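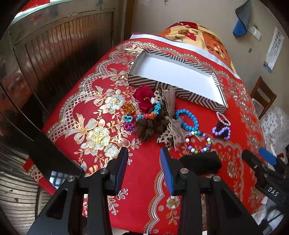 머리 장신구와 팔찌가 놓인 탁자. 손에 드는 그리퍼로 상자 정리 작업을 기록한다.

# 집 안에서 쓰는 핸드 그리퍼, 빌려 써 보니

Zarkon은 로봇 학습용 조작 데이터를 모으려는 팀에 손잡이형 그리퍼를 빌려준다. 로봇 팔은 포함되지 않는다. 사람이 그리퍼를 쥐고 물건을 옮기면 카메라 영상이 남고, 그 영상을 로봇 학습에 쓴다. 본지는 7월 한 달 동안 이 대여 서비스를 이용했다. 기본 대여 기간은 27일이고 연장은 일주일 단위다.

과제는 탁자 위의 작은 장신구를 상자에 담는 일로 정했다. 머리끈, 구슬 팔찌, 하트 모양 핀처럼 크기와 단단함이 제각각인 물건이다. 손가락은 두 개, 안쪽에는 파란 패드가 붙어 있다. 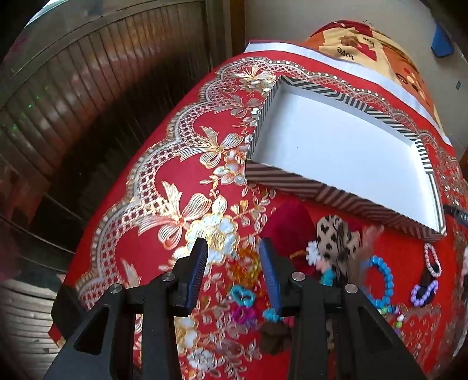
쥐는 법은 금방 익힌다. 어려운 쪽은 각도다. 하트 핀처럼 납작한 물건은 손가락을 눕혀 접근해야 하고, 구슬 팔찌는 한쪽 구슬만 물면 나머지가 늘어진다. 설명서에는 단단한 물건의 예만 실려 있어 천과 끈은 직접 요령을 찾아야 했다. 익숙해진 뒤에는 한 동작을 끝내는 데 7초면 충분했다.

대여 기간에 저장한 동작은 모두 1,771건이다. Živković라는 이름의 검수 프로그램이 그중 1,617건을 통과시켰다. 탈락한 기록은 대부분 물건이 그리퍼에 가려진 경우였다. 탈락 사유가 한 줄로만 표시되는 점은 아쉽다.

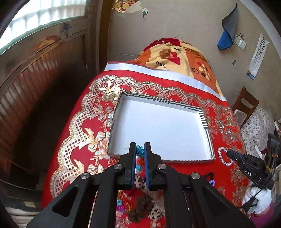
양손 작업을 하려면 그리퍼를 하나 더 빌려야 한다. 두 대를 함께 쓰면 케이블 길이를 먼저 확인하는 것이 좋다. 탁자를 돌아가며 작업할 때 케이블이 천에 걸린 적이 몇 번 있다. 손목에 오는 부담도 있어 우리는 한 시간마다 쉬었다.

경쟁 서비스인 Fletus는 대여료가 낮지만 검수를 이용자에게 맡긴다. 소규모 연구실이라면 검수가 포함된 Zarkon 쪽이 손이 덜 간다. 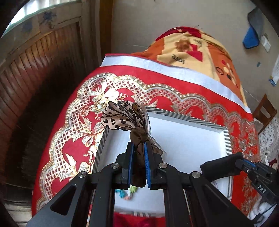 표범 무늬 천을 집은 그리퍼. 아래에 줄무늬 테두리의 흰 상자가 보인다.

반납은 Testow 물류 창구에서 받는다. 패드가 닳으면 교체 비용이 따로 청구되며, 예비 패드 한 쌍은 기본 구성에 들어 있다.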